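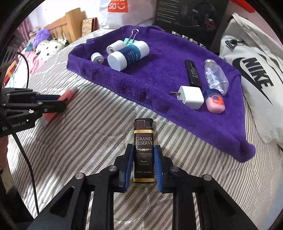

Sorting out the small stuff: a new release of the Barus tools

If you've ever tried to line up two hands' worth of recordings by eye, you'll know why we're so pleased this month. Version 0.6 of Barus, our set of tools for cleaning up and labelling two-handed demonstrations, is out for everyone at Flonmont and our partners, and it is a lot nicer to use than the last one!

The big change is in how it handles time. Until now each gripper kept its own clock, and the two drifted apart over a long session. Kastriot Vlachou has rewritten that part from scratch. The software now looks for the moments when both grippers open and close together at the start of a session, matches them up, and then keeps checking the match as the recording goes on. On our test set of 616 recordings it lined up every pair without anyone having to step in. The old version used to leave Lilian Mwakyusa with a whole afternoon of dragging sliders — she has asked for the sliders to be kept as a souvenir.

The second change is to do with grip width. Small household things are hard for our planner: a little upright box needs the fingers to come in straight and stop early, while a tube lying on its side will roll if one pad gets there first. Barus now draws finger width as a plain line under the video, with a mark wherever it thinks contact begins. Click on the mark and you jump to that moment. It sounds like a tiny thing, but Atieno Rugemalira found three mislabelled grasps in her first ten minutes with it, and one of them had been puzzling us since June.

We also have a better way of dealing with busy backgrounds. Patterned sheets and towels used to upset the tracking, and a recording could be thrown out when there was nothing much wrong with it. Faraji Lema's new filter gives less weight to repeating stripes and more to solid edges nearby. It isn't perfect (shiny plastic still gives it trouble) but we are keeping far more of what we record.

What's next? Njoroge Mutiso is working on letting the planner ask for more examples of the grasps it is least sure of, and the first list of 120 requests has gone over to the Sakirbridge team. Flat things near a soft edge are at the top of it.

To update, run the usual installer and restart the viewer. Old projects open as before, though the first load is slow while the timings are worked out again. If a recording won't line up, send Kastriot the session number and he'll have a look — he likes the awkward ones.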